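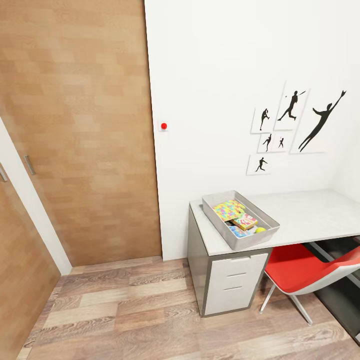
Most of the work at Trilero goes into a question that sounds too small to build a company on: what should a robot do first when it enters a room it has never seen?

Pranab Howlader leads the planning group at the company's Branberg office. His team writes software that turns a sentence such as "put the ball in the top drawer" into a sequence of moves. Nearly all of it is tested in simulated homes, including a room with a sliding door, a desk and a red chair that the engineers know better than their own.

The planner, called Munshi, keeps a running list of what it believes about the room. Each entry has a confidence score. A tray on a desk is easy. Drawers are harder, because the front tells the software very little about how far they open. In this room the three drawers share a flat white front, split by two thin seams, with a recessed handle along the top one. Early versions of Munshi treated the whole front as a single cabinet door and planned to swing it open.

The fix took four months. Howlader's group stopped asking the vision model for one answer and had it pass along its best guesses instead. Munshi now plans a small test pull before it commits to anything. If the joint doesn't move as expected, the guess is dropped and the next one is tried.

The current test suite has 632 tasks spread over 124 rooms. A full run takes 57 minutes, and the team starts one before lunch.

Clutter is still a problem. When small things lie in a pile, as they do in the tray on this desk, Munshi often merges them into one object and plans a grasp that makes no sense. Howlader expects to spend the winter on it. A second tool, Plavlow, replays failed plans step by step, and he keeps it open on his other monitor most of the day.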